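Odgate Opens Its Toy Lending Library for a Second Year

ODGATE - The Lotness Toy Library will open its doors again this March, and all of us here could hardly be more pleased to be welcoming families back to the old reading room on Liapis Street. Last year 1,289 toys and games went home with local children, and 161 households signed up for a card.

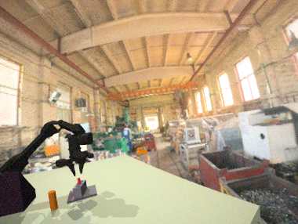

Borrowing works just as it did before, and the card is still free to anyone living in Odgate. Families may take up to 5 items at a time and keep them for 20 days, which we hope is long enough for a favorite to be loved properly and for a dud to be quietly returned. The shelves for the smallest children have grown the most, with plenty of the plain, sturdy things that grandparents remember - pull-along animals, stacking rings, and simple shapes in strong colors. Puzzles for older children have moved next to the window.

"My own two came home with a marble run and we lost a whole weekend to it," said Gobnait Corrigan, who manages the library. "I want every family in town to have a weekend like that, and I don't want anyone to have to buy the marble run."
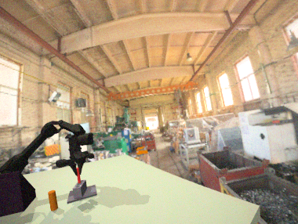

Page last updated: March

New this year is a Saturday-style story and play hour, held each morning at 10:00 while the library is open, with coffee for the grown-ups. Mudetico, the family firm that paid for the new shelving, has also given us a lovely big rug.

"We were glad to be asked," said Pantelis Papadakis of Mudetico. "Come in and say hello, and bring the baby."

Cards can be picked up at the front desk.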